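Search this site Search

Diltell Opens Trial Program for Two-Arm Cabling Cell

SALTISBRIDGE – Diltell has begun offering its Hatetti work cell to network equipment repair shops under a paid trial program, the company announced Tuesday. The enclosed cell uses two robot arms to handle switches and Ethernet cables.

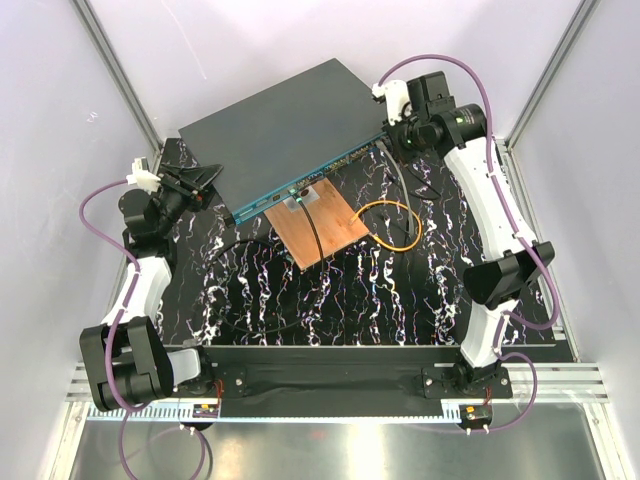 Trials run for 90 days and include installation, operator training and remote support. Shops may keep the cell at the end of the term or return it without penalty.
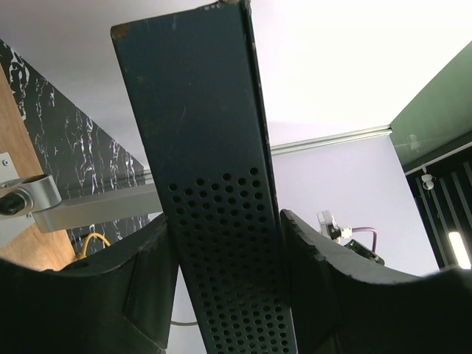
Procházka, the regional distributor, will handle orders and spare parts. It expects to place eight cells by November, with priority given to shops that process at least 200 units a month.

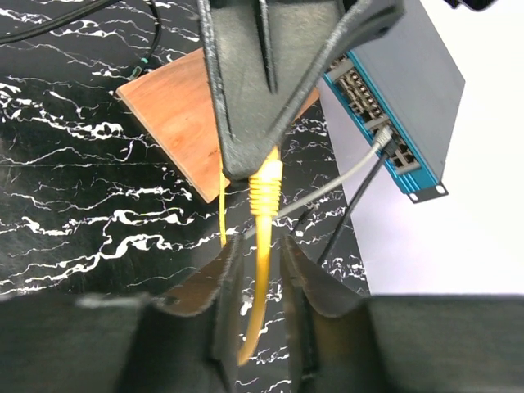 Each arm carries a black two-finger gripper. Replacement finger sets are covered during the trial and will be sold separately afterward – the distributor has not yet published a price list.

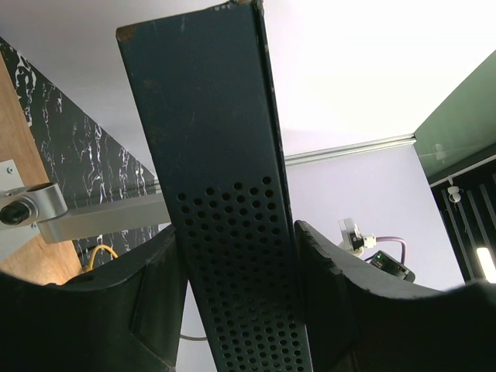 Can a shop use the cell for equipment other than network switches?

Diltell will review other equipment case by case, and applicants should submit a parts list with their request.

The company said it had received about 300 inquiries before the program opened. Applications are accepted through the Procházka service desk in Saltisbridge.

Last updated: Tuesday, 4:15 p.m.

Contact | Copyright Saltisbridge Business News | Back to top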